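Sold by Clollurau, secondhand and reconditioned plant. Prices on request, and they are real prices.

# Skesent 43 flat belt conveyor, reconditioned

We don't like most conveyor listings. They promise quiet running, easy cleaning and long life, and they rarely say compared to what. So before you ask us for a quote on the Skesent 43, please read this page, including the parts that might put you off. We'd rather lose a sale in November than take a machine back in spring.

The Skesent 43 is a low, flat, powered belt conveyor for light goods: cartons, trays, mailer bags, small parts in bins. It came out of packing rooms and assembly shops for the most part. It won't climb a slope worth mentioning. It won't take pallets. If a previous seller told you it would do either of those things "with care," go back and ask what happened to theirs.

## What you get

- The conveyor bed, stripped, straightened where needed and repainted
- A new belt, fitted and tracked
- Drive motor, tested under load in our shop
- Two end rollers with new bearings
- Four legs with adjustable feet
- A start/stop station with an emergency stop
- Guards for both ends and the drive side
- A paper manual, which Satish Warrier rewrote after reading the original and finding two contradictory tensioning procedures in it

You don't get side rails unless you order them. You don't get a speed control as standard either, and we'll come to that.

## Is "reconditioned" a meaningful word?

Often it isn't. We have bought "reconditioned" conveyors ourselves and found old bearings with fresh grease wiped around the seals. There is no rule stopping anyone from spraying a frame and calling it rebuilt.

Our version goes like this. Every bearing is replaced, whatever it feels like when you spin it by hand. The motor is opened. The gearbox is drained and refilled, and if what comes out has metal in it the gearbox is scrapped. The bed is checked with a straightedge and a string. The assembled machine then runs for 11 hours with weight on the belt, and somebody writes down where the belt edge sits at the start and at the end.

You can have a copy of that sheet. If it shows the belt wandering and we shipped it anyway, you'd have good reason to be annoyed, and we'd have a hard time arguing. Ask any other dealer for the same sheet and see what arrives.

Where we cut corners: paint. It's one coat over primer. It'll chip where boxes hit it. A second coat would chip as well, and you'd be paying for both.

## The belt

Most of the trouble with a conveyor like this is the belt, and most belt trouble is tension. People tighten a belt to stop it slipping, it slips less, and then the end bearings fail early. Then they call us to say the bearings were bad.

A belt on the Skesent 43 should be as slack as it can be without slipping under your heaviest normal load. There's no magic number. Suppliers like to quote a stretch percentage, and it's fine as a starting point, but it assumes a straight frame, a clean drive roller and a room that stays the same temperature all year. Yours may have none of the three.

We fit a smooth-top belt unless told otherwise. Rough-top belts grip better for a while. They also hold dust, label backing and tape scraps, and after that they grip no better than the smooth one and look worse. If your goods slide on a flat conveyor, look at the speed and the transfer points before you spend extra on the belt.

Color is a matter of taste. We're told green is easier on the eyes over a shift, and blue makes crumbs easier to spot. The second claim makes sense to us. We've never seen a convincing case for the first.

## Speed control

The optional Zanari drive lets you vary the belt speed with a dial. It's a decent unit. Whether you need it is another question.

In our experience a shop turns the dial a lot during the first month, finds a speed that works, and never touches it again. If you already know the speed you want, tell us and we'll fit a sprocket that gives it to you. That costs far less than the Zanari and leaves you with fewer parts to replace.

Buy the drive if:

1. You run different products on the same line and they really do need different speeds.
2. You need a soft start because tall items tip over when the belt jerks.
3. You are feeding another machine whose pace changes.

Don't buy it because it might save electricity. On a motor this small the savings won't cover the cost of the box while you own it.

## Noise

The old brochure calls the machine "whisper quiet." It isn't. You can hold a conversation next to it without raising your voice, and that's as far as we'll go. Rosaire MacDonald ran one in a bindery with a hard floor and low ceiling and told us it got on her nerves until she put rubber pads under the feet. We now include the pads. They help some, and they also stop the legs from creeping on painted concrete.

If yours gets louder over time, check the return rollers first. Those are the parts that customers never see and never clean.

## Common claims, and what we think of them

**"Maintenance free."** No. Wipe the belt, brush out the tail end, check tracking, check tension. The sealed bearings don't want grease, so please leave them alone.

**"Tool-free belt change."** You need two wrenches and a second person. Venkatesh Kotian does it in our shop in under an hour, but he has done it more times than you will, and he'd still like somebody holding the other end.

**"Fits any line."** The bed height adjusts, but only within the range of the feet. Measure from the floor to the underside of whatever comes before it. Then measure again at the other end of the room. Floors aren't level.

**"Food safe."** Our refurbished unit has painted steel and open edges under the bed. We won't sell it for open food, and you should be suspicious of anyone who will. Sealed cartons are fine.

## Questions we'd like you to ask before ordering

- What does my heaviest item weigh, and how many of them will be on the belt at once? The limit is 60 pounds spread along the bed, and less if it all lands in one place.
- Will anything be dropped on it? A slider bed can take a little of this. It dents after that.
- Who will be standing next to it, and can they reach the stop from there?
- Do I need a conveyor at all? A length of gravity rollers costs a fraction of this and has no motor to fail. Gregor Baxter came to us for three powered units and left with one, plus a rack of used rollers. We made less money. He has come back twice.

## Working over a moving belt

Most of our customers use the belt as a slow workbench, with picking, sorting or inspection happening above it while it runs. It can do that job well if the belt surface is flat and the speed is modest. Keep the clear space above the belt in mind when you plan side rails, lamps or shelves. Tall rails look tidy in a catalog, then get in the way of every reach across the line, and they usually end up leaning against a wall somewhere.

Low rails or none at all is our advice for anything handled from the side. For a line that only carries boxes from one end to the other, high rails are fine.
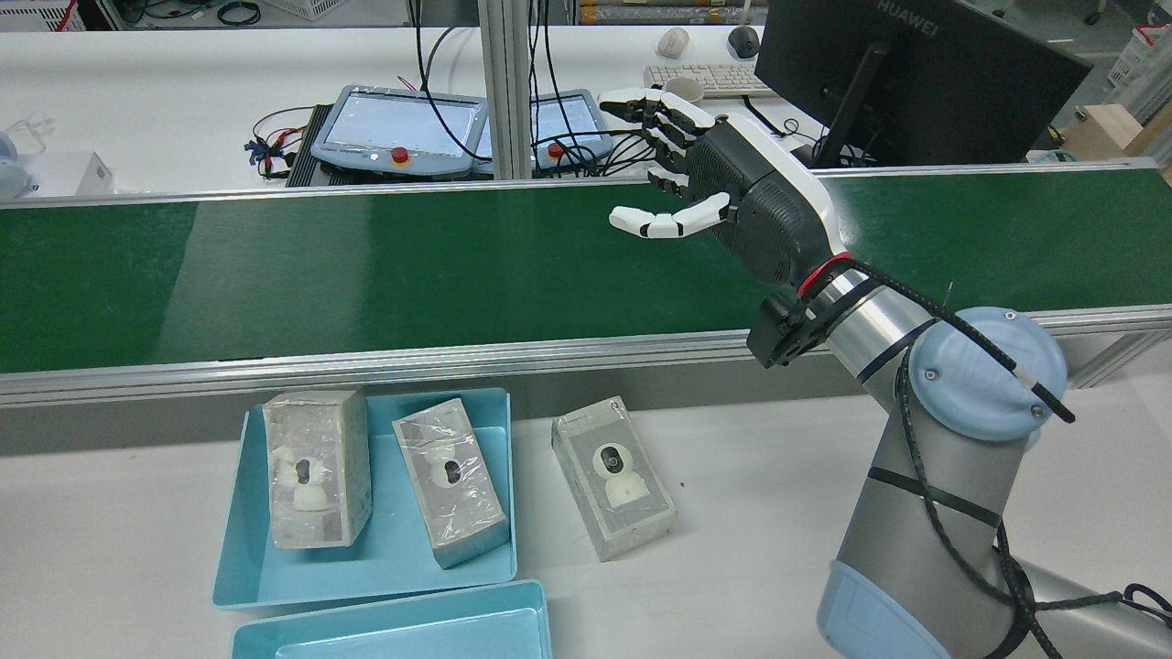 ## Warranty, with the awkward parts left in

We cover the motor, gearbox and bearings for 11 months. The belt is covered for tracking faults and splice failure, and nothing else. A belt that has been cut with a box knife is not a faulty belt, and yes, we can tell the difference.

You pay freight on returns unless the fault is ours. If there's an argument over whose fault it is, Malathi Nambiar looks at the machine and decides. She works for us, so you're entitled to be doubtful about that. You may send your own mechanic to look at it with her.

We don't sell extended cover. We priced it once and the figure we'd have needed to charge was poor value for anyone who cleans the machine.

## Spares

Bearings, rollers and feet are ordinary sizes, and you can buy them anywhere. The sizes are printed on the last page of the manual. The drive sprocket is the one odd part. Acharya still cuts them in small batches, and we keep a few on the shelf. Order one with the machine if stopping for a week would hurt you. Otherwise don't bother.

## Ordering

Send us the length you need, your heaviest item, your floor-to-belt height and the supply voltage at the spot where the machine will stand. Please check the voltage yourself at the panel. Visits to see a unit running are welcome any morning before noon, and you can bring your own boxes.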